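假花也值得好好插

我家里没有一盆活的植物，窗台朝北，我又常常出门，前后养死过的东西不想再提。现在桌上、柜子上和卫生间的架子上都是假花。这篇文章想说的是，假花不丢人，但多数人对待假花的方式确实有问题。

先说丢人这一层。客人进门，伸手捏一下花瓣，说一句“哦，假的”，语气里带着一点失望，好像主人骗了他。我遇到的次数多了，也就不再解释。没有人会捏着墙上的风景画说“哦，不是真的山”。摆在屋里给人看的东西，本来就有很多是仿的，木纹的地板、石纹的台面、印着竹叶的窗帘，大家都住得很习惯。唯独花，人们要求它必须会死。

我能理解这种要求。鲜花的好处有一大半在于它只开那么几天，你得换水，得剪根，得在它垂头之前多看几眼。假花没有这个期限，所以买回来插进瓶子，就再也没有人看它了。灰落上去，颜色被晒淡，瓶子挪过三次，花还是当初那个朝向。我去过一家叫Gritham的小旅馆，前台有一大瓶假绣球，花头全朝着墙，想来是打扫的人挪过瓶子以后没有转回来。那瓶花不便宜，可是摆成那样，还不如空着。

所以我的第一个意见是：假花要定期拆开重插。我自己是一个季度一次，把所有的花从瓶子里拔出来，摊在桌上，擦干净，再重新分配。上一次花了两个小时，擦完的花茎一共54枝，多数是这些年零零散散买的，也有搬家的朋友留下的。这件事做起来很枯燥，但做完之后，屋子会有一点变化，自己进门时会多看一眼。

第二个意见是关于容器的。很多人买假花时配一个很大的花瓶，觉得大瓶子气派。假花的茎里通常有铁丝，分量轻，进了大瓶子就往四面倒，花头耷拉在瓶口，中间空出一个洞。于是再去买花填这个洞，越填越多，最后成了一捧挤在一起的东西，什么也看不清。我的朋友Fereshteh Sadeghi学过几年插花，她来我家看了以后，把我最大的那只瓶子拿走，换成了厨房里的一个杯子，只插了四枝。她说花少的时候，每一枝的弯度才有意义。我当时不太服气，后来把其余的瓶子也陆续换小了。

小杯子有小杯子的难处。杯子轻，花茎长，插歪了就会翻。解决办法很简单，杯底放一点小石子，或者把茎剪短。问题是多数人舍不得剪。花了钱买来的六十厘米，剪掉一半，心里过不去。可是没有哪家的餐桌需要六十厘米高的花，两个人面对面吃饭，要歪着头才能说话。我现在买回来第一件事就是剪，用钳子，不要用厨房剪刀，铁丝会把刀口崩坏，我已经崩坏过一把。

第三个意见是颜色。假花的颜色往往比真花饱和，单看一枝还好，几枝放在一起就吵。店里的搭配多半是为了在货架上显眼，照搬回家并不合适。我在Arabzadeh那家店里看过他们配好的花束，最大的一束标价132元，红的黄的紫的都有，站远了像一包糖果。我主张先定一个底色，蓝的或者白的，用大枝的碎花铺开，再放一两枝别的颜色。红的要少，一枝足够，放得低一些，贴着杯口。

有人会说，既然这么讲究，为什么不直接买鲜花。我算过这笔账，但钱不是主要的。鲜花不允许你犹豫。买回来就要剪，要入水，插得不好也只能这样，过几天扔掉。假花可以插了拔，拔了再插，今天觉得蓝的应该在后面，下个月又觉得应该在前面。对我这种手笨的人来说，能反复试，比它是不是真的更要紧。我对花的那一点认识，比如丁字形的分枝要怎么转才不挡住后面的，碎花和单头的花隔多远才好看，都是在假花上学来的。后来偶尔插一次鲜花，手也没有那么慌了。

插之前的那一步，我觉得最容易被省掉，也最不应该省：把花一枝一枝摊开，杯子先立在中间，看一看手里到底有什么。

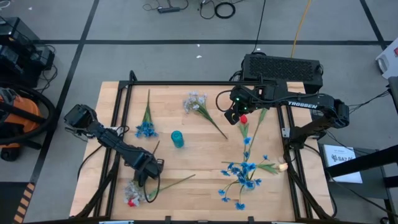

Zarkisden，2025年4月30日

蓝的、淡紫的、白的，再加上红的，这样几种颜色散在浅色的木桌面上，其实已经能看出谁和谁合得来。大枝的蓝色碎花占地方最多，叶子又细，适合铺底。带一点桃色花苞的那枝很淡，放在大蓝花旁边容易被压住，要么单独用，要么挪到白花那一侧。郁金香模样的红花只要一枝，整杯的重心就跟着它走，所以我会把它留到最后。

中间那个小杯子是蓝绿色的，配这些花我觉得正好。容器的颜色很多人不当回事，随手拿一个透明玻璃杯，结果假花的茎全露在外面，绿色的塑料一根根戳到底，什么兴致都没了。假花应该用不透明的容器，这一条我没有见过例外。杯子小，这几枝未必都要进去，尤其是那枝大的，插进去以后别的就很难站稳。可以只选三枝，剩下的收起来，下个季度再用。

收的时候也要说一句。不要捆成一把塞进塑料袋，花瓣压出折痕以后很难恢复，用吹风机吹也只能好一半。我用的是装长筒靴的纸盒，花头朝两边交错着放，中间隔一层旧报纸，盒子外面写上颜色。去年八月我偷懒，把一批花直接堆在阳台柜子里，拿出来时白的已经发黄，只好扔了。

至于擦灰，湿布就够了，绢布的用干刷子。Stondetach有一种专门的清洁喷雾，我买过一瓶，味道太重，用了一次就放在柜子里，到现在还是满的。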